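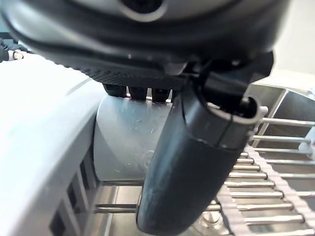 A curved gray gripper finger and a light gray cylinder.

How to multiply by halving and doubling
Posted 06/03/2024

I learned my times tables the usual way, by chanting, and I was bad at the sevens for years (still am, a little). So I have a huge soft spot for this method, which only asks you to halve, double and add! I wrote it up for the Cistby puzzle night and a few people wanted the longer version.

Let's do 27 times 327. Grab some paper and draw a line down the middle.

Step 1. Write 27 at the top of the left column and 327 at the top of the right. You could swap them, but putting the smaller number on the left saves you a bunch of rows.

Step 2. Halve the left number and throw away any remainder. Half of 27 is 13 and a bit, so write 13. Double the right number and write 654. Keep going until the left column gets down to 1:

27 - 327
13 - 654
6 - 1308
3 - 2616
1 - 5232

Step 3. Cross out every row where the left number is even. There's only one of those, the 6, so 1308 goes. I put a really heavy line through it, having added a crossed-out row by mistake more times than I'd like to admit.

Step 4. Add up what's left on the right: 327 + 654 + 2616 + 5232. You should get 8829, and that's your answer.

So why does it work? Go back to the left column and read it from the bottom up, writing 1 for an odd number and 0 for an even one. You get 11011, and that's 27 in base 2! In other words, 27 is 16 + 8 + 2 + 1. The right column holds 1, 2, 4, 8 and 16 copies of 327, and crossing out the 6 row drops the 4 copies we don't need. The first time I saw that I had to go walk around the block.

A few things that trip people up:

The top row counts too. If your left number starts out even, cross out that first row like any other.

Stop at 1, and don't cross it out. One is odd, so the bottom row always stays in.

Check your doubling before you add. A slip near the top gets doubled all the way down, and your answer can be off by thousands. I like to halve the last number back up the column as a check - it takes a few seconds.

If you want to practice, try 18 times 45. You'll cross out three rows and end up adding 90 and 720, for 810. After that, pick your own. With a left number of up to 31 you'll never need more than five rows, so it fits fine on the back of an envelope. I'm doing square roots by hand in July, and those need a bigger envelope.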